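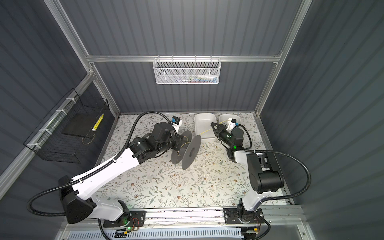
Clillden, May 2023

I look after the house rules for the two-arm cells at Kinero, and most of my inbox is people asking what's allowed. I've pulled the regular ones together on this page so you can find them without waiting for me. If you're new, read the bit about stopping first!

Who do the rules apply to?

Everyone who puts a hand past the rail, even for a moment. That includes visitors, people from Kováčik who come in to do the wiring, and me. There's one sheet, it's 5 pages long, and you sign the last one before your first shift.

Aren't there proper standards for this already?

There are, and our sheet doesn't replace them. The general machinery standards and the risk assessment for each cell come first. What I write is the everyday layer on top — who resets what, where your sleeves should be, what goes in the log. If my sheet and the risk assessment ever disagree, follow the risk assessment and tell me, and I'll fix the sheet.

Do I have to stop both arms if only one is misbehaving?

Yes, both. The arms share a rail and they share the job, so an arm you've left running can pull on whatever the stopped one is holding. Press stop, wait for both to settle, then have a look. I've had a few grumbles about lost time and I do understand, but I'm not moving on this one. 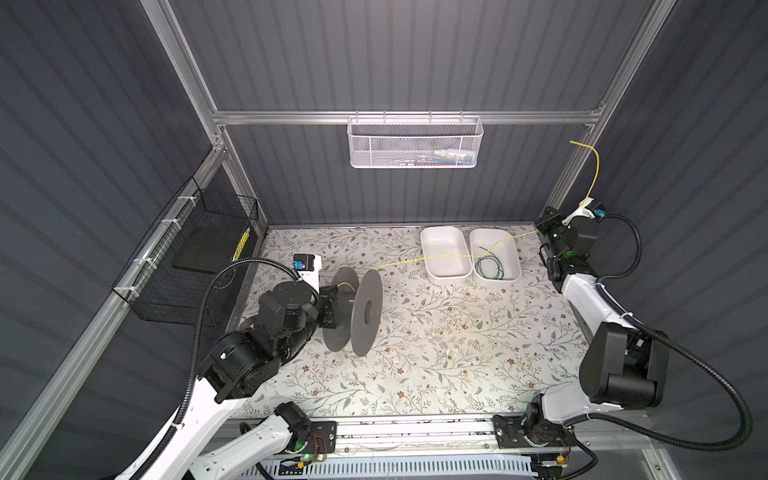

What counts as a clear work surface?

My rule is that the surface holds the parts for the current task and nothing else, and I mean nothing else (pens, snips, your tea). Small bits and bobs you want close by should live up off the mat, in something fixed to the structure. A mesh basket hung from the back rail does nicely, and the black one on the left wall, held to its post with three cable ties, is the same idea. Do give the ties a tug when you start, and swap any that feel slack. Trays are fine on the mat as long as they're part of the task and sit where the task sheet says. Scraps get swept up between runs with both arms stopped, never by reaching in quickly while they pause!

How should I handle wire, thread and other stringy things?

Slowly. Anything long and thin can snag on a joint or a cable conduit, and then you get a tug nobody planned for. We ask for a low speed whenever a strand is held between two grippers, and a person watching the whole time. Don't guide the strand with your fingers while it's under tension. If it tangles, stop, let the tension off, and then sort it out by hand.

Can I change the speed limit if the task sheet seems too cautious?

Ask first. Sławomir Mazurek signs off speed changes, and he's quicker at replying than I am. Send him the cell number, the task and what you'd like to try. Please don't change it first and write in afterwards — we had one of those in December and it made a lot of paperwork for a very small gain. 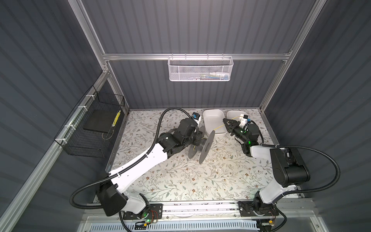
Who is allowed to restart a cell after a stop?

The person who pressed stop, once they've checked that everyone is clear and written a line in the log. If they've gone off shift, the shift lead can do it after speaking to them.

What goes in the log?

The time, the cell, what you noticed and what you did. One line is plenty. We had 295 entries last year and the useful ones were nearly all short. "Wire caught on left wrist, stopped, freed by hand, restarted" is a lovely entry. "Minor issue" isn't much help to whoever comes in next.

Do near misses count if nothing got damaged?

They do, please send them. You won't get a telling-off for it. I keep them in Plirkura under the cell number, and anyone on the team can read them.

How often do the rules change?

I go through them twice a year, and sooner if a new kind of task comes in. You'll get a note with the changed lines marked, so you won't have to reread the lot. If something on the sheet makes your job awkward, write to me with the line and the cell, or ring extension 690 and leave a message if I'm out on the floor.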